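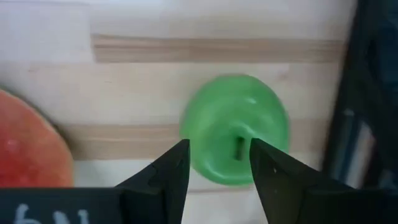

17 Oct 2023 — The newsletter numbers

Filed under: Blog Diary, Email & Lists

This morning I opened the statistics before coffee, and it was a mistake. The letter about the Quintero theme went to 164 readers. Three of them clicked the link and two left the list. I wrote that letter for almost a whole evening.

I have been reading old letters to find what is different. The one in which I complained about moving my blog from Omon to Sotov had many more replies, and it had no link to buy anything. People wrote to me about their own moving problems. One reader sent a very long answer with her full list of broken pages, and I still did not thank her. I must do it tonight.

My feeling is that I changed my tone when I started to think about income. The sentences became stiff, like from a brochure. In my own language I would hear this at once, but in English I hear it only after some days.

Sotov lets me keep up to 4000 addresses on the free plan, so there is no hurry to earn from the list. I will write the November letter without any offer, only about how I plan my posts. The subject line should be short. I also want to remove the pop-up window from the Drurkstead pages — it covers the whole text on my phone and I cannot find the cross to close it.

In the afternoon I repaired the sign-up form. The button said "Submit" and now it says "Send me the letter". I tested it with my second address and the welcome message went to spam. Tomorrow I look at the sender settings again.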